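Speaker notes, grasp planning session, 10/10/26
Slot is 20 minutes. Stop talking at 17, leave the rest for questions.

Slide 1. Title. Say that the talk covers the planner and the bits around it. Training is Martti's talk, after the break.

Slide 2. Stack, bottom up. Joint controller, then the Druser planner, then the task layer. Perception publishes object poses to the task layer only. The planner sees a collision world and nothing else. Repeat this, people ask every time.

Slide 3. Collision world. Both arms sit on one rail, so each arm is an obstacle to the other. We plan them jointly when the swept volumes overlap and separately when they don't. The walls and the things hung on them are static meshes. Patterned walls cost us in segmentation, so the background mask is computed once per calibration and stored with it. Point at the right gripper over the yellow tray: small grey blocks, partly hidden by the hand itself.

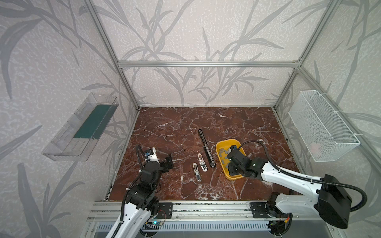

Iida Kuusisto objected in the dry run that a stored mask goes stale the moment a post gets bumped, and she would rather pay for a fresh one each cycle. Give her argument in full. Reply: the calibration check catches a shift before the mask is used, and a fresh mask adds 15 ms per cycle on our machine.

Slide 4. Occlusion. When the hand covers part of the tray, poses under it are held from the last clear view and their covariance is grown. Past the threshold the task layer asks for a retreat. Show the plot, skip the derivation.

Slide 5. Failures. 19 logged planner timeouts in April, all in joint mode. Warm starting from the previous path is merged, numbers not ready. Don't promise any.

Backup slide: cable model. Only if Pieter asks.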